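About Mondevach

Mondevach is a small clothing repair and alteration shop. It was opened by Grigoris Theodorakopoulos in the back half of a former bakery, and the old oven door is still in the wall behind the counter. In the beginning he did only trousers and coats. Thịnh Lã joined him two years later and brought the knitwear work, which is now the bigger part of our days.

We repair what people like to wear. It can be a good wool coat with a torn lining, or a T-shirt that has lost its colour but is still the favourite one. Both are welcome, and we give the price before we start.

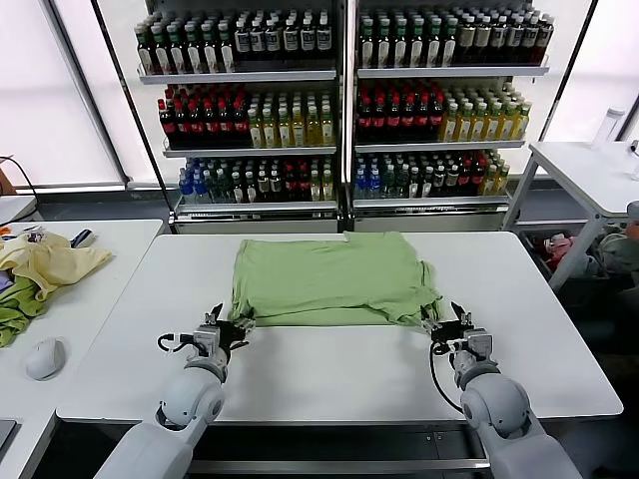
Last year we finished 1,156 repairs. The most common were zippers, then knees, then elbows. Simple hems are usually ready in two days. For knitwear please allow us longer, as Thịnh matches the yarn by eye in daylight and in winter there is not so much of it.

We keep nearly 200 shades of thread in the shop. If yours is missing, we order it from Muriithi, our supplier from the first year.

In August we close for holidays, but you can leave clothes next door at Torkik, the shoe repair, and they will keep them for us until we return. Please put your name and phone number in the pocket.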